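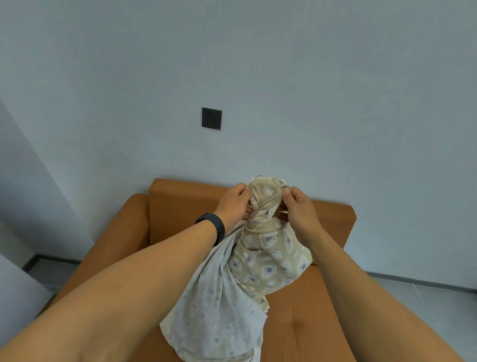 Grotance Residences, Workplace Systems Support
Ticket subject: Drenitz linen intake line rejecting hand-tied bundles; room timer closing early
Opened by: Liette Bergeron, Room Services
Assigned to: Märta Wallin, Automation Support
Priority: High
Status: Monitoring

Description of issue

Since the Drenitz intake line entered regular service in May, used bedding has been sent down from the rooms for automatic weighing and sorting. On Tuesday the line received 496 bundles and diverted 79 of them to the manual table. The display gave the same message each time: ITEM NOT SEPARABLE. Two employees were reassigned from the folding area for the remainder of the shift to open the diverted bundles by hand.

Room Services requests that the cause be identified and that the diverted bundles not be entered as handling errors on individual staff records until the review is complete.

Steps taken

1. Line restarted from the main panel at 9:15 a.m. No change.
2. Intake sensors cleaned by the shift technician. No change.
3. Diverted bundles opened and inspected. All were large duvet covers or sheets closed with a knot. None contained a foreign object.
4. Same items placed on the belt untied. All accepted.

Support finding: the separating arm grips the highest point of each bundle and lifts. Where the highest point is a tight knot, the cloth does not open and the arm stops after its second attempt. The equipment is operating to its current settings. Those settings were prepared in the Lundgren building, where bedding is sent down loose in carts.
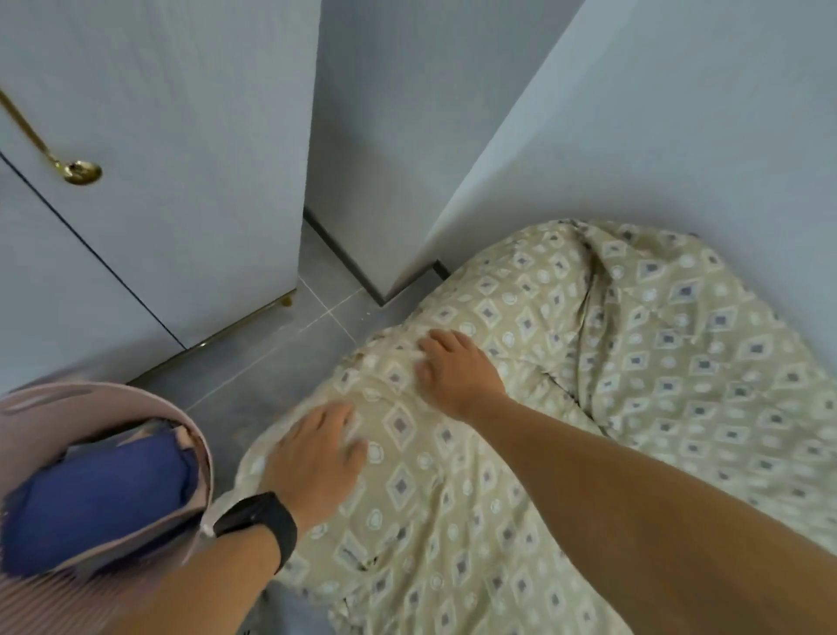 Patterned duvet pressed down by hand on a tiled floor, basket at left.

Staff practice

Room attendants were taught to tie large items so that they would not drag on the stairs. The practice is older than the line and was not mentioned in the setup interviews, which were held with supervisors only. Support acknowledges this omission. Attendants will be included in any further interviews, during paid hours.

Related issue: Illska room timer
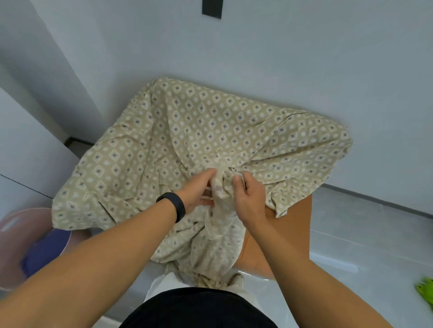 The Illska scheduling tool assigns each room a time allowance and expects the attendant to confirm every stage on a handheld screen. If no confirmation is received, the stage closes and the room is listed as delayed. Room Services reports that this happens most often during bedding changes. A large cover has to be gathered with both hands, one on each part of the fold, and the attendant cannot reach the screen without letting go of the cloth. Ms. Bergeron has asked that the whole bedding change be treated as a single stage, confirmed once at the end.

Changes applied

Illska: bedding stages combined into one, with an allowance of 40 minutes before any delay notice is sent.
Drenitz: lift attempts unchanged. Diverted bundles are now recorded under the line and no longer under the attendant's name.
Staffing: the manual table remains open on all shifts. The proposal to close it has been withdrawn pending further results.

Outstanding

Room Services to confirm whether lidded carts can be supplied to the upper floors. Until they arrive, attendants may continue to tie bundles and will not be asked to untie them before sending them down.

Support to obtain a quotation for a revised gripping program.

Next update from M. Wallin after the cart delivery has been confirmed.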